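보낸 사람: 문태겸
받는 사람: 현장자동화 메일링 리스트
제목: Re: Re: [장애 공유] 그리퍼가 끈 달린 물건을 놓지 않은 건

Seren Gittins 님이 쓰셨습니다:
> 안녕하세요. Harries 쪽 통합 담당 Seren입니다. 지난번에 올라온 건에 대해
> 원인 분석이 끝나서 공유드립니다.
>
> 요약하면, 책상 정리 작업 중 Fletier 팔이 천 파우치를 집어 올렸다가 내려놓는
> 단계에서 손가락은 열렸는데 파우치가 떨어지지 않았습니다. 팔은 놓았다고
> 판단하고 복귀 동작으로 들어갔고, 파우치에 달린 긴 끈이 책상 모서리에 걸린
> 상태로 당겨졌습니다. 보호 정지는 3초 뒤에 걸렸습니다.
>
> 저희는 이것을 파지 정책의 학습 데이터 부족으로 봅니다. 사람이 같은 물건을
> 다루는 시연을 추가로 모으고 있고, 현재 57건이 들어와 있습니다. 다음
> Prokberg 릴리스에 반영되면 재발하지 않을 것으로 예상합니다.
>
> 그때까지는 끈이 있는 물건을 작업 대상에서 빼 주시면 됩니다.

Seren 님, 정리 감사합니다. 그런데 저는 이 결론에 동의하기 어렵습니다.

먼저 3초입니다. 본문에서는 지나가듯 쓰셨는데 저는 여기가 제일 걸립니다. 팔이 뭔가에 걸려서 당기고 있는데 3초 동안 아무것도 멈추지 않았다는 얘기잖습니까. 그 사이에 팔은 복귀 궤적을 계속 따라갔고요. 끈이 얇아서 다행이지, 같은 자리에 모니터 케이블이 있었으면 모니터가 같이 왔을 겁니다. 파지 정책이 아무리 좋아져도 이 3초는 그대로 남습니다. 외력 감지 임계값이 얼마로 잡혀 있었는지 보고서에 없던데, 알려 주실 수 있습니까? Plimgate 현장에서는 납품 당시 값이 40N이었고, 저희가 21N으로 내려 달라고 했더니 오탐이 늘어난다는 답만 받았습니다. 오탐이 몇 번이나 늘었는지는 끝내 못 들었습니다.

둘째, "놓았다고 판단"했다는 부분입니다. 무엇을 보고 판단했습니까? 제가 로그를 읽은 바로는 손가락 벌림 폭 하나입니다. 폭이 기준을 넘으면 놓은 것으로 치고 다음 단계로 갑니다. 카메라로 물건이 손을 떠났는지 확인하는 단계가 흐름도에는 그려져 있는데, 로그에는 그 호출이 없습니다. 설정에서 꺼져 있었는지, 아예 구현이 안 되었는지 확인 부탁드립니다. 둘은 꽤 다른 얘기입니다.

셋째가 시연 데이터입니다. 사람 손으로 하는 시연을 모으는 것 자체에 반대하는 건 아닙니다. 다만 보내 주신 묶음을 열어 보니 사람은 파우치를 손바닥으로 눌러 가며 다루고, 끈은 책상 위에 늘어진 채로 둡니다. 사람은 그래도 됩니다. 끈이 어디 걸리면 손끝에서 바로 느끼고 멈추니까요. 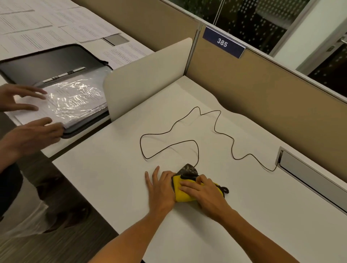 팔에는 그 감각이 없습니다. 영상만으로 배운 정책이 끈의 장력을 알 방법이 없는데, 57건이 570건이 된다고 해서 그게 생길 것 같지는 않습니다. 힘 데이터가 같이 들어가 있다면 제가 잘못 안 것이니 정정해 주십시오. 제가 받은 파일에는 영상과 손 위치만 있었습니다.

그리고 시연 안에 실패한 경우가 하나라도 있는지 궁금합니다. 끈이 걸린 경우, 파우치가 손가락에 붙어 올라온 경우, 끈이 케이블 트레이 쪽으로 빠진 경우 같은 것들입니다. 저는 못 찾았습니다. 잘된 것만 보여 주면 잘못됐을 때 뭘 해야 하는지는 어디서 배웁니까.

넷째, "끈이 있는 물건을 빼 주시면 됩니다". 사무실 책상에서 이게 가능한 조건인지 모르겠습니다. 충전선, 이어폰, 사원증 줄, 가방 손잡이가 다 끈입니다. 그걸 사람이 먼저 치워 놓아야 로봇이 책상을 정리할 수 있다면 정리는 누가 하는 겁니까. 옆자리에서 사람이 서류를 넘기고 있는 경우도 생각해야 합니다. 끈의 다른 쪽 끝이 어디까지 가 있는지 팔은 모릅니다.

May 릴리스 때도 비슷한 문장을 읽은 기억이 있습니다. 그때는 비닐에 든 물건이 문제였고, 데이터를 추가하면 재발하지 않을 것으로 예상한다고 하셨습니다. 비닐 건은 그 뒤로 두 번 더 있었습니다.

그래서 저희 쪽에서는 다음과 같이 하겠습니다.

- 놓기 동작 후 카메라 확인이 로그에 찍히는 것을 볼 때까지 Fletier 팔은 유인 구역에서 돌리지 않습니다.
- 복귀 동작의 첫 구간은 저속으로 고정합니다. 작업 시간이 늘어나는 것은 감수합니다.
- 외력 임계값은 21N으로 두고 오탐 횟수는 저희가 직접 세겠습니다. 결과는 이 리스트에 올리겠습니다.
- Prokberg 새 릴리스는 위 항목과 별개로 시험합니다. 릴리스가 나왔다고 제한을 풀지는 않습니다.

다른 현장에서 같은 팔을 쓰시는 분들께도 부탁드립니다. 손가락은 열렸는데 물건이 안 떨어진 적이 있으면, 정지가 걸리지 않고 그냥 지나간 경우라도 올려 주십시오. 저희도 로그를 뒤져 보기 전까지는 한 번뿐인 줄 알았습니다.

Seren 님께는 임계값 설정과 카메라 확인 단계의 상태, 이 두 가지 답을 먼저 받고 싶습니다. 데이터 얘기는 그다음에 하겠습니다.

문태겸 드림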